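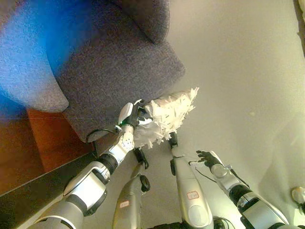
How to Clean a Fabric Sofa Without Making It Worse

Most sofas survive children, dogs and red wine. What finishes them off is an owner with a spray bottle and a free afternoon. I ruined one that way, an Ornstead two-seater with a tide mark the shape of Florida, and have been careful ever since.

Start with the tag. It's usually under a seat cushion, along with the pen you accused someone of stealing. W means water-based cleaner, S means solvent only, WS means either, and X means vacuum it and go away. If it says X, your afternoon just opened up. 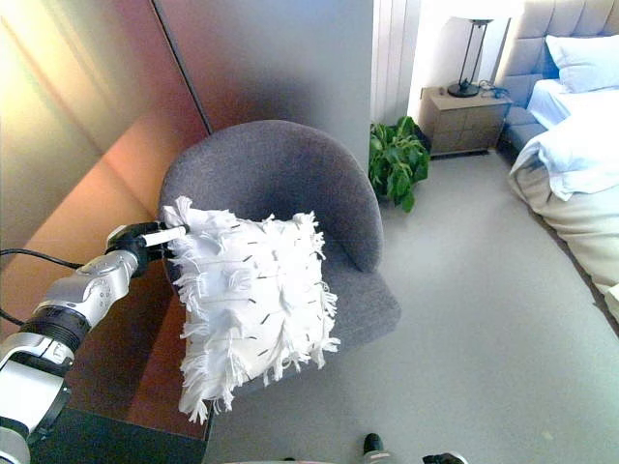
2 min read

Vacuum first, and I mean properly. Use the upholstery head on the flat parts and the crevice tool down the seams. Crumbs plus water make paste, and paste is harder to get out than crumbs.

For a W or WS fabric, mix a teaspoon of clear dish soap into 18 ounces of lukewarm water. Test it somewhere you'll never look, like the back near the floor, and let it dry completely. Overnight is fine. Ten minutes while you stare at it is not a test.

Now dip a white cloth, wring it out until your hands complain, and blot. Work from the outside of the stain toward the middle. Don't scrub – scrubbing roughs up the weave and you'll have a clean fuzzy patch to explain instead. Go over it again with plain water on a second cloth, then press with a dry towel.

Clean the whole panel, seam to seam, even if the stain is the size of a dime. A spotless circle on a tired gray cushion looks like a spotlight.

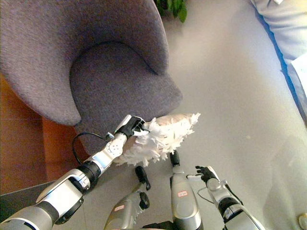

Felted and woven grays hide dust well, so vacuum on a schedule.

Drying takes longer than you want. Stand loose cushions on edge and point a fan at them. I once used a Hamada heat gun and I don't recommend it.

Fringed throw pillows get their own rules. Shake them outside, comb the fringe with your fingers, and spot clean only.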